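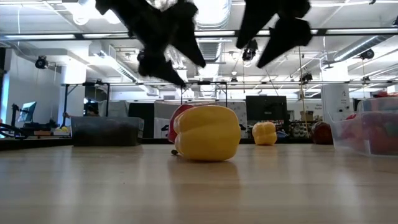 Figure 1. Bell peppers on the sorting table, with a clear plastic container to the right and a grey translucent bin to the left.

Vurnach Produce Sorting Collection: Peppers

Summary
The collection records the sorting of fresh peppers on a wooden tabletop. It contains 3,593 still pictures drawn from 506 sorting sessions. It was prepared at the Andstead site and is maintained by Ulla Viklund, to whom corrections should be addressed.

Contents
Sessions cover yellow, orange and red bell peppers. Produce was bought in ordinary retail condition, and marks, uneven shapes and missing stems were accepted. Peppers were laid out by hand before each session, some upright and some on their sides, and partial overlap was permitted.

Containers
Two kinds of container are used throughout: clear plastic containers with a pale rim, and low grey bins. Their positions vary between sessions. Users should note that the clear walls blur the colour and outline of whatever lies behind or within them, and that the table has a glossy surface which carries reflections of the produce.

Labels
Each pepper is labelled by colour and by position (on the table, in a container, or uncertain). Yellow and orange proved hard to separate under the room lighting. Where two labellers disagreed, the entry reads "yellow-orange" and has been left so. A set of 906 pictures was labelled twice, and both sets of labels are supplied.

Files
pictures/ all pictures, grouped by session
labels/ one text file per session
second_labels/ the repeated labels
notes.txt remarks on single sessions

Known faults
The notes for the first 200 pictures use the older term "tub" for both kinds of container. This will be corrected in the October release. Green peppers are not included.

Terms of use
The collection may be used for teaching and research. Published work should name the Vurnach collection and the release used. Requests for other uses should be sent to the Pradell office.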